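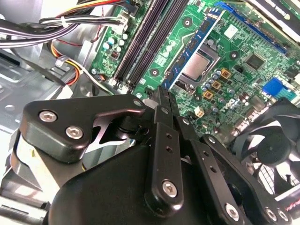 Green Dell motherboard, long black memory slots, one blue memory module standing in its slot. The square metal thing next door is the processor, and we are leaving it alone.

How to Add Memory to an Old Desktop
Posted October 19, 2025 by Arlindo Guimarães

Computers get slow the way closets get full, and the owner is always the last to admit it. If yours takes long enough to open a browser that you've started making toast in the meantime, more memory is the cheapest thing to try. The job takes ten minutes, plus however long you spend looking for the screwdriver.

I've done this on plenty of secondhand office towers, most of them bought for less than a decent dinner. The steps are much the same for all of them.

What you need

A Phillips screwdriver
The right memory (see below)
A table with a lamp
A small dish for screws. I use a Plinen ramekin that has not held custard in years.

Buy the right stuff first

Memory comes in generations, and they don't mix. The notch in the bottom edge of the module sits in a different spot for each one, so the wrong kind won't go in, although I have met people who tried. Look up your exact model number on the maker's support page and write down the type, the speed and the most the board will take. Desktop modules are the long ones. The short ones are for laptops, and they're also what arrives when you order at midnight.

I paid nearly 200 dollars for memory once, from a shop called Grutum, and it was for a different computer. Their return form had 3 pages.

Opening up

1. Shut the computer down. All the way down, from the menu. Sleep doesn't count.

2. Unplug the power cord and everything else, then hold the power button in for a few seconds to drain what's left.

3. Lay the case on its side and take off the side panel. Some have thumbscrews, some have a latch, and some have a latch that is pretending to be a vent.

4. Touch bare metal on the case before you touch anything else. Do it again whenever you wander off and come back, particularly if you wandered off across carpet in socks.

Finding the slots

Look for long, narrow, parallel slots near the processor. If there's a module already standing in one of them, you've found the place. The processor has a metal lever beside it. Leave the lever down.

Which empty slot to use depends on the board. Matched pairs usually go in particular slots, and the manual or a sticker inside the panel will tell you which.

Putting it in

5. Push the clips at the ends of the empty slot outward. A few boards have a clip at one end only.

6. Hold the module by its edges and line up the notch with the bump in the slot. If they don't line up, turn it around. If they still don't line up, go back and read the part about buying.

7. Press straight down, one thumb at each end, until the clips snap up. It takes more force than feels polite -- the board may even flex a little. Rocking it side to side is a bad idea.

8. Check that it sits level with its neighbor.

Closing up

Plug in the power, monitor and keyboard, and start it once with the panel off, keeping your fingers out. If it boots, check the memory total in the system settings. If it beeps at you, shut down, unplug and reseat the module. Nine times out of ten it wanted another push.

Manee Chareonsuk wrote in to ask whether she should clean the contacts with a pencil eraser. I wouldn't. A dry, lint-free cloth will do.

Panel back on, screws out of the ramekin. If there's one left over, it goes in the drawer with the others.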